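Garnus Planner: Questions We Keep Getting

Why does the planner refuse to grasp my clear tray?
Depth cameras look straight through it and report table. Turn on the rim detector, which hunts for glints and edges instead. It likes ridged trays and sulks at smooth ones. 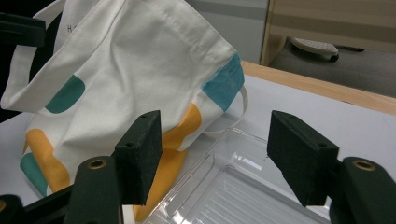
Canvas tote and clear tray between the finger pads.

Does it handle cloth?
After a fashion. Bag handles get their own label, so set handle_first to true. Otherwise it pinches the nearest fold and calls that a plan.

How many grasp candidates should I ask for?
The default is 128. You can ask for 2,600, and then you can make lunch.

Who do I write to about the Palletti plugin?
Brijesh Vashisht. Attach the log, please, all of it.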